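Briltcombe, 9 April 2018

Plelov opens orders for hand-held gripper kit

Plelov is delighted to announce that its paired gripper kit is now on sale to labs and schools! A person wears out far fewer robots by teaching with their own two hands, and over 502 practice sessions since January have made the kit lighter and much easier to hold.

"I picked up a pair and was sorting toy food in minutes," said Seung-woo Oh, who led the design. "It's a joy to use."

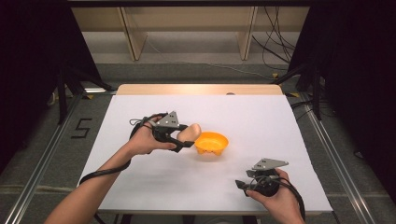
Plelov News, Issue 9

A black gripper holds an egg-shaped piece at the rim of a small orange bowl while its partner waits, open. Each carries a marker plate on top. Kits ship in four weeks. Contact: Jong-dae Han, Plelov.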